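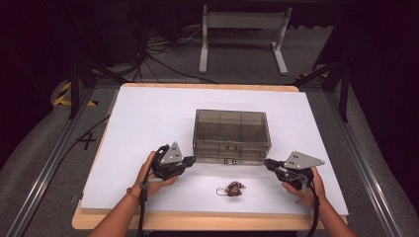
Smoky plastic, dividers inside, latches on the front

The small stuff
Kangate Newsletter, 9 September 2025

I promised last time that I'd write about my kitchen drawer, and several of you have been unkind enough to remind me, so I've finally done it. You know the drawer. Second one down, under the cutlery, opens as far as your wrist and then jams on a potato masher that doesn't even live in there. Mine had been jamming since April and I'd got very good at fishing things out sideways with a fork.

What tipped me over was a fuse. The kettle went off with a little click one morning and I knew, I absolutely knew, that I had a card of spare fuses, I could picture the card, and I stood there in my dressing gown taking out birthday candles and curtain hooks for so long that I gave up and boiled a saucepan. The fuses were in the bathroom cabinet, by the way, behind the plasters. No idea.

So I pulled the whole drawer out and tipped it on to an old sheet on the living room floor. If you try this, please use a sheet! I did the first half straight on to the carpet and I'm still finding drawing pins with my feet. A sheet also means that when somebody comes to the door you can gather up the corners and shove the whole lot behind the sofa, and I won't pretend I didn't.

My first go at sorting was hopeless. I started by what things were made of, metal here, plastic there, and ended up with a big pile of metal, which is no help to anyone looking for a picture hook. Then I tried sorting by room and that was worse, as half of it could go anywhere. In the end I sorted by the job I'd be doing when I wanted the thing. So there's a hanging-up pile (hooks, nails, wall plugs, that wire stuff for the backs of frames), a mending pile (buttons, needles, safety pins, a very tired tape measure), an electrical pile, a bicycle pile, a parcels pile, and a pile of things for parties, mostly candles. It went much faster after that. You pick up a thing and ask yourself when you'd swear at not being able to find it, and there's your answer.

Then comes the pile that's left, the mystery pile. Mine had a brass thing with a thread on one end, a plastic wedge, several feet off several unknown appliances, and more keys than this flat has ever had doors. One key had 3368 stamped on it and I've carried it through two house moves without once finding a lock it would go into. I've kept it. I know, I know. But I did put it on a luggage label that says DON'T KNOW with the year, and if it's still there when I next do this then out it goes. Probably.

As for the rest of the mystery pile, I gave it a month in a jam jar on the windowsill. The plastic wedge turned out to be from under the washing machine, which explained quite a lot about the noise. The brass thing is still a brass thing.

Now, containers. I am going to try not to be a bore about containers, but I've bought and regretted so many that I feel I've earned a paragraph or two. I used to be a jar person. Jars look lovely in a row and they're free, but they're deep and narrow and whatever you need has always gone to the bottom, so you end up pouring the lot out into your hand. Then I was a biscuit tin person for years. My gran was one and I think I caught it from her. Trouble is, you can't see into a tin, and I have at various times opened the one marked BUTTONS and found batteries, elastic bands and, once, biscuits.

These days I like something shallow, with compartments, that I can more or less see through. Shallow is the bit that matters most. If things are lying one or two deep you can find them with your eyes, and if they're any deeper you're back to rummaging. Being able to see in means I can spot that I'm low on something before I need it, or at least that's the theory, see fuses above. I don't mind a tint on the plastic. I find the very clear ones go scratched and sad-looking quite quickly, though that may just be how I treat them.

Do check the lid before you buy. Some divided boxes have a lid that sits well above the dividers, so the minute you tip the box on its side every little screw goes visiting next door. I had a Dukon one like that (a present, so I never complained) and after a single trip on the 91 bus it was basically a bag. Take a coin to the shop, drop it in one compartment, shut the lid and give the box a gentle shake. If the coin has moved, put the box back. You may get a look from the staff but they've seen worse.

Pullar on the corner has a decent shelf of storage bits at the back, past the paint, and they're very patient about coins and shaking. They'll also sell you loose screws in a paper bag, just the few you need, and I do love them for that. I reckon half my drawer was made up of the leftovers from packets where I'd wanted one thing and been made to buy a whole family of them.

And you can get by perfectly well without buying anything at all. Egg boxes are brilliant in a drawer that stays put. So are the trays out of chocolate boxes, and I'm happy to suffer through the chocolates to get them. The nice people at Katsaros let me have some of the little lidded pots they use for olives, and those, washed twice (trust me, twice), are now holding my picture hooks. They still smell very slightly of garlic when you open them. I've decided I don't mind.

Labels next. I went mad with labels the first time I ever did this, years ago, and wrote things like MISCELLANEOUS FIXINGS as if I were running a warehouse. I couldn't have told you what was in there a week later. Now I write what I'd say out loud. PICTURE HOOKS. BIKE BITS. SMALL BATTERIES, NOT TESTED. Masking tape and a felt pen does the job and peels off when you change your mind, and you will change your mind. Put the label on the side you'll be looking at, too. Mine were all on the lids to begin with, and then I stacked the boxes.

A quick word on batteries while I'm here. Please don't keep them rattling about with keys and coins and paper clips, old or new. The little flat round ones are the ones I worry about most, especially in a house with small children or a nosy dog. I keep mine in their packets up on a high shelf, and the dead ones get tape over the ends and go off to be recycled next time I'm passing somewhere that takes them. It's a boring little habit and I'd had a handful rolling loose in that drawer for ages, so I'm telling myself off as much as anyone.

Buttons were my favourite bit, if you want to know. I meant to sort them by colour in one evening and it ran to three, mainly because I kept stopping to remember things. There's a big green one from a coat I wore to pieces at college. There's a set of tiny pearly ones, still on their card with 20p pencilled on the back, and I've been saving them for a blouse I have never so much as cut out. I threaded the matching ones together on bits of cotton with a knot, so now if I need four the same I can lift them out on their string instead of going through the lot. If you only take one thing from all this, I'd take that. It works for curtain rings and spare keys as well.

The spare buttons that come with new clothes, in the mini plastic bags, I now write on straight away. GREY CARDIGAN. BLUE WORK SHIRT. I had a whole drift of those with no notion what they belonged to, and I suspect most of the clothes had gone to the charity shop long before.

So how's it looking, a few weeks on? Well, the drawer opens. The potato masher has a hook on the wall, which I put up with a hook from the hanging-up pot, and I was so pleased with myself that I made my sister come and look at it. There's already a takeaway menu in the drawer, and some string, and one of those tiny screwdrivers you get in crackers. I think a bit of that has to be allowed. I've given the loose stuff one egg box of its own, and when the egg box is full I have to deal with it.

I've got a good few duplicates going spare if anyone wants them: curtain hooks (the white plastic sort), cup hooks, a bag of odd wall plugs and more birthday candles than I have birthdays left. They'll be in a shoebox on the end of the table at the next swap morning, help yourselves. And if you've lost a key with 3368 on it, please, please get in touch.

Next time I'll be doing the cupboard under the stairs, or at any rate writing about why I haven't. Send me your own drawer horrors before then - photos very welcome, and I won't print your name unless you say so.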